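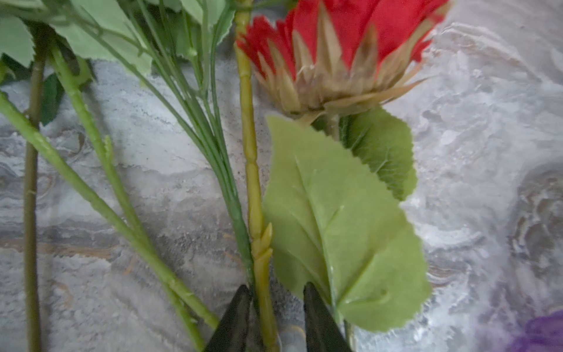 meron_wako
I want to ask about flowers for graves, because the rules at our cemetery in Ridport changed in April. Fresh flowers must now be taken away by the family within 2 days, and artificial ones may stay up to 60. My mother lives far from it and I can go only once a month. So I am thinking about artificial, something simple like a red gerbera with fabric leaves, where even the vein in the leaf is made. But my aunt says it is not respectful. What do you do in your families?

krajci_igor
Your aunt is not alone, my father said the same for years. In the end we planted heather. It needs almost no care and it is alive. I would not put plastic on a grave, sorry.

Zewditu J.
I don't agree with Igor. Planting is not allowed everywhere, and a dry brown plant looks worse than a good fabric flower. I change ours with the season and wash them in cool water with a little soap. The red ones lose color first in full sun - choose white or yellow if the grave has no shade.

krajci_igor
Fair point about the planting. Meron, is it allowed in Ridport?

meron_wako
Only in the old part, and we are in the new one. Only a vase.

ayana_t
Then put some sand in the vase, otherwise the wind takes everything. I lost a bouquet for 40 dollars this way.
Maybe also you can bring one fresh flower when you visit, and take it home again after. My aunt was against artificial too, and this was enough for her.

meron_wako
Thank you Ayana, I will propose it to her on the phone tonight. Zewditu, do you leave the flowers outside also in winter?

Zewditu J.
Yes, but I use the old ones for winter.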